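Tinlow Twin Bench Kit review: two arms, one school club, two terms of use

Our robotics club at Trenurside meets on Thursday after school in the back half of the textiles room. We had outgrown the small wheeled robots we started with and wanted something the older students could program for a proper project. After looking at a few options we bought the Tinlow Twin, a bench kit with two arms that mount on a shared aluminium rail. We have now had it for two terms, long enough to say what is good about it and what isn't.

What you get

The kit comes with two arms, two base plates, the rail, the cables and a pair of grippers. The table, walls and corner posts are not included, so we built our own enclosure. Assembly took two club sessions. The instructions are clear until you reach the wiring, where the drawings show an older version of the connector board. We had to email the seller, Gajewski, who sent the right page the next day.

You will need your own computer. The software is called Umov and it runs fine on the ageing desktop we had in the storeroom.

Using it

Moving a single arm is easy. A student who had never touched the software could record a set of positions and play them back by the end of one session. Getting two arms to work together takes a lot longer. Each arm has its own timeline in Umov, and you line them up by dragging markers. If you change one, the other does not follow. We lost a good deal of time to this, and it is my main complaint.

The club's project this year is sorting ties. The drama department keeps a lot of them and wanted them stored by colour. Soft things are hard for robots, so it seemed like a fair test. The students' plan is for one arm to pick up a tie and pass an end to the other, so that the tie can be stretched out before it is put in a tray.
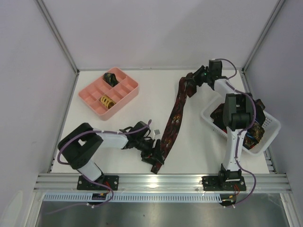

The tie project: a burgundy tie held between the two arms, with the basket of fabric on the right.

The grippers are decent. They close evenly and will hold a tie at either end, though the thin silky ones slip if the arms pull too hard. We dropped the speed to 50 per cent for the stretching move and have left it there. Picking one tie out of a heap is still the weak point. The arm will often take hold of two, and Umov has no way of knowing. A test in March gave us 10 tries in a row, and the students argued over how many should count as a pass.

Reach is good. With both bases on the front rail, either arm can get to the back of our table. They can also get in each other's way, and the collision warning only works if you have entered the base positions correctly. Measure them twice.

Things I would change

The cables are too long and there is nothing to hold them in place. Ours loop over the arms and hang down past the rail, and we added our own ties and clips where we could. The small connectors near the bases are also exposed. One of ours worked loose during the first term and the arm stopped halfway through a move. Pushing it back in fixed it, but a cover would be better.

Spare gripper pads are sold separately. Buy a set with the kit.

Price and value

We paid a little extra for a second set of base bolts and the longer rail, which added about $500 to the order. I would skip the bolts and keep the rail. The warranty does not cover stripped threads, so have an adult do the final tightening.

Verdict

The Tinlow Twin suits a club with students in the senior years and someone who can be there when the software gets stubborn. For younger groups it is too much, and a single arm would teach most of the same things. Ours has held up well to weekly use and I would buy it again, provided Umov gets a way to link the two timelines.

Good: solid arms, even grip, long reach, quick to learn with one arm
Not so good: two-arm timing, loose cabling, outdated wiring drawings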